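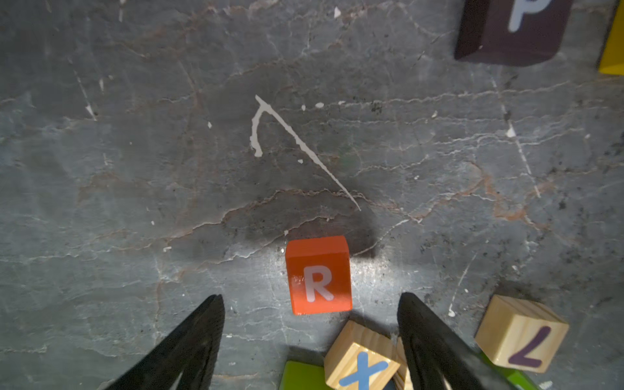 Piedra gris con vetas blancas y de color óxido.

Llevo desde febrero eligiendo la encimera de la cocina y ya he cambiado de idea tres veces. Primero quería granito negro, luego madera y ahora he vuelto al gris veteado, que disimula las migas y combina con los muebles que ya tenemos.

En Oller me enseñaron 5 muestras. Me traje a casa la más oscura y la dejé una semana junto al fregadero. Le eché café, aceite y limón. El café salió con agua; el limón dejó un cerco mate que sigue ahí. En la tienda dicen que con un sellador se evita, pero hay que repetirlo cada año y me conozco.

El presupuesto de Matlala, con corte y colocación, es de 3201 euros. El de Flanura baja bastante, aunque no incluye retirar la encimera vieja -- eso lo cobran aparte, alrededor de 151 euros.

También me ofrecieron forrar la pared con placas de efecto piedra. En gris claro y con vetas finas queda bien al lado de un suelo oscuro, pero en una cocina pequeña como la mía me parece demasiada veta junta.
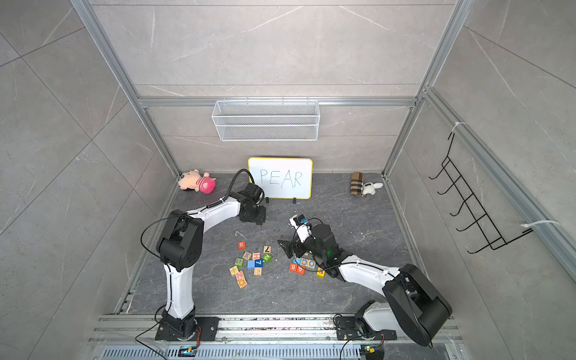

Lo que falta por decidir

El canto, recto o redondeado. Y el fregadero: bajo encimera se limpia mejor, pero obliga a cambiar el mueble. Mañana por la mañana llamo otra vez a Oller para preguntar los plazos.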